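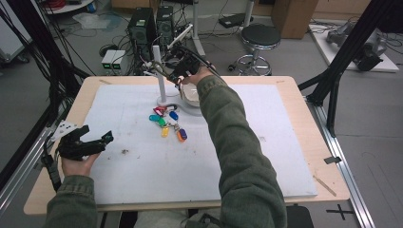
Der gute Vorsatz und der Krümel

Alle Jahre wieder beschließe ich zwischen Gans und Plätzchenteller, ein ordentlicher Mensch zu werden. Stichtag ist der erste Januar, wie beim Finanzamt. Bis dahin darf die Küche aussehen, wie sie will, und sie nutzt das aus.

Ordnung ist inzwischen eine Branche. Bei Skosport gibt es ein Seminar, 40 Euro für einen Abend, auf dem man lernt, Schubladen zu »befragen«. Ich habe meine befragt. Sie enthielt 17 Gummiringe, eine Kerze und die Gebrauchsanweisung für ein Radio, das ich 2003 verschenkt habe. Sie schwieg. Gruvudik wiederum verkauft Kästen, in die man kleinere Kästen stellt, und wer alle gekauft hat, braucht ein Regal.

Mich stört daran weniger das Geld als der Ton. Wer aufräumt, gilt als jemand, der sein Leben im Griff hat. Meine Großmutter hat täglich gefegt und wäre nie auf die Idee gekommen, darin eine Haltung zu sehen. Es lag eben etwas da, also kam der Besen. Danach gab es Kaffee, und es lag wieder etwas da.
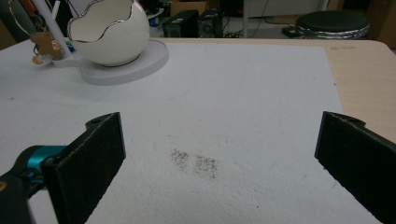 Ein bisschen was liegt immer herum.

Ich plädiere deshalb für die Restmenge. Eine Wohnung verträgt einen Stapel Zeitungen, eine Ecke, in die man nicht schaut, und Krümel in Sichtweite des Toasters. Wer das alles beseitigt, hat einen freien Nachmittag verloren und muss am nächsten Morgen trotzdem frühstücken.

Angemeldet habe ich mich bei Skosport übrigens trotzdem, für den Kurs im Januar. Die Bestätigung habe ich ausgedruckt und in die Schublade gelegt, zu den Gummiringen.

25. Dezember 2019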